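Liltar nine-drawer parts organiser: a term and a bit with our robotics club

Posted September 13, 2022 by Ilse Peeters

I run the after-hours robotics club at Billeck, and for years our small bits lived in jam jars, which was fine until we had 307 M3 screws and three sizes of washer all in one jar (my fault, I was in a hurry before the November competition!). So I bought the Liltar, the yellow one with the carrying handle, and I've grown very fond of it.

First, the good things. The drawers are clear, so even our youngest members can find the spacers without asking me, and the handle is big enough for a grown-up hand. It has been up and down the stairs more often than I have, and the yellow is lovely and cheerful on a grey evening. We keep motor screws on top, sensors and buttons in the middle, and whatever is left over at the bottom.

Now the grumbles. The drawers have no stop at the back of their travel, so a keen tug brings one right out, and we've had 100 crimp pins on the carpet. They're also a touch shallow for the Dastent servos. I'd have liked labels in the box too — we cut our own from masking tape.

The students have since made it part of their autumn project, taking a drawer out and putting it back using hand-held grippers, and it has stood up to all that very well. 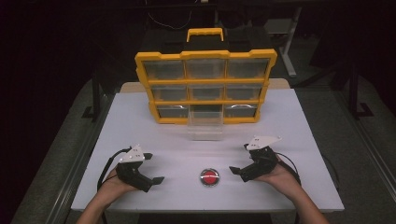 Cor Groen wrote in to say that his club has the same organiser and that a strip of felt tape along the bottom of each drawer makes them slide less freely, though you do have to replace it every few months. I've ordered a roll, and I'll try it on the screw drawers first.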